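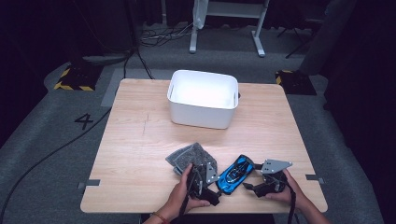
Velinley Robotics Club, Build Guide. Updated 5/19/20

6. Toy car task with the hand-held grippers

1. Set the white bin near the center of the table, 900 mm from the floor line.
2. Hold one gripper in each hand and pinch the car between them.
3. Lift the car over the rim of the bin and release both grippers together.
4. Record the run in the Fekete log. Repeat for 6 runs.

Note: Keep the gray cloth clear of the jaws during the lift.

Caution: Do not let straps or cables catch on the table edge.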